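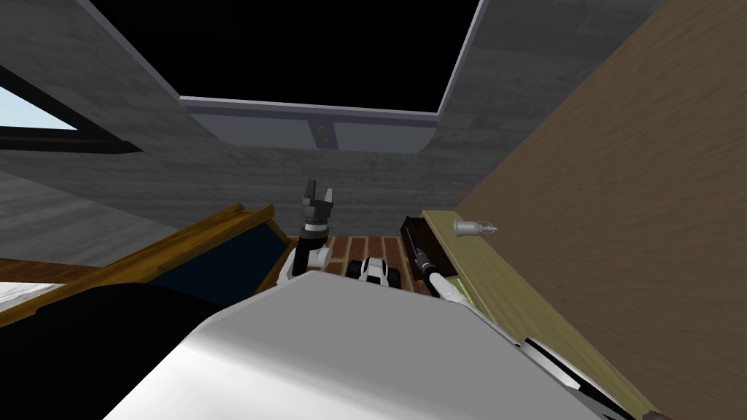

Handicap used when a team match is reduced to nine holes

Posted by Fotini Stefanou, 2023-12-03

Our club, Putuleck, plays in the Wavitstead winter team league. The last fixture was shortened to nine holes by agreement of both captains before the first group teed off. Our team total was 200 and the visitors returned 279, but they hold that the full eighteen-hole allowance should be deducted from their cards. Which allowance applies, and who is responsible for the ruling? The league handbook addresses only matches stopped by weather.

Mpho Ntuli

The allowance should correspond to the number of holes scheduled. Where both captains agreed to nine holes before play began, each player receives a nine-hole allowance – the full figure would credit strokes for holes that were never part of the match. The ruling itself belongs to the league and should be requested in writing, with all signed cards enclosed. Please also state which nine was played, as the two sides of a course are often rated separately.

Filipa Peixoto

We had the same thing at Baptista in August and just replayed it. Much less trouble.

Zulmira Frade

A replay requires the consent of both clubs and should not be assumed. I agree with the first reply as to the allowance. I would add that any player whose nine-hole allowance ends in a half stroke should be rounded in the manner your league uses for its other events. If the handbook does not state one, ask the league to settle that point in the same letter.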